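Walking distance in match analysis: speaker notes
Guteck coaching seminar, session 2
2023-07-10

Slide 1. Title. Skip the bio. Say that the data comes from one club, Rampersad, in one half-season, and that the club has cleared its use.

Slide 2. The question. Coaches ask whether a forward who walks a lot is contributing less. Total distance does not answer this. Define walking as any movement below 2 meters per second, measured over a full second. State the threshold now. Someone will ask for it later if it is left out.

Slide 3. Method. Positions come from the Drornance tracking feed. Stoppages are removed: injuries, substitutions, throw-ins with the ball out of play. Keepers are excluded. Only players who completed 93 minutes or more are kept, so the late substitutes drop out of the sample. Mention that this favors center backs and holding midfielders, and that the forwards group is small.

Slide 4. Walking by phase. Pause here. The forwards walk mostly when the opponent has the ball in its own third. In the 6 seconds after a turnover, the difference between forwards and midfielders nearly closes. Read the axis labels aloud, as they are hard to see from the back of the room.

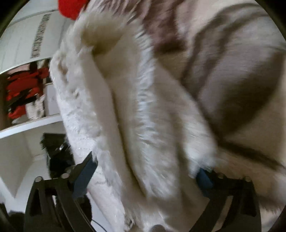 Zanele Mahlangu objected at the July rehearsal that a low walking share after a turnover can simply mean the player was out of position and had to chase. She would split the slide by starting distance from the ball. The objection is fair. Concede it before moving on, and say the split has been run only for home matches so far.

Slide 5. Starting position. Home matches only. Forwards who started within passing range of the ball walked more and received more. Do not call this a cause. The sample covers 4 forwards, and one of them took most of the free kicks.

Slide 6. Scoring runs. Shots per match and walking share, plotted together. There is no usable relation. A forward in a dry spell walks as much as the same forward in a scoring run, to within measurement error. If pressed on error, give around 2 percent for walking share and refer to the handout.

Slide 7. What to log. Ullutance exports phase tags by default, but the stoppage filter is off and has to be switched on for each competition. Show the menu path once. Leave the slide up during questions.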